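Search this site Search posts
Filed under: Robots & Gadgets, Home Life, Threads

Tharun Kandasamy
8/29/19

1/ OK so can a machine do my laundry yet?? I've been going back and forth on this all summer, and after seeing a two-armed robot go at a pile of shirts I have THOUGHTS.

2/ Cloth is just mean. A box stays a box, but a shirt is a new shape every time you touch it. Look at the red one, all bunched up with the fingers pinching into it (and there's a white one in a heap under the other arm!)

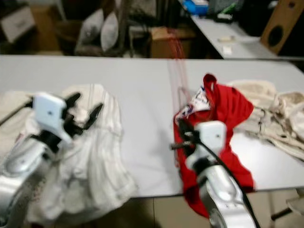 3/ The hanger question

My buddy at Celard swears folding is the easy part and hangers are the real boss fight. You need one hand for the shirt, one for the hanger, and then they have to agree with each other. I can barely manage that before coffee!

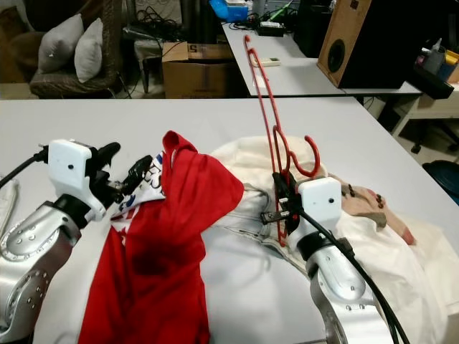

Vol. 2, No. 6

4/ Red shirt in one gripper, red hanger in the other. That's the exact moment I'd want to watch for an hour. Getting the shoulders on without stretching the collar, that's the whole job.

5/ So my answer is... kinda? I'd pay $700 for one that only did hangers, even if it took all night. My wife says she'd pay $200 for one that matched socks. Anybody at Yoon working on socks? Asking for her.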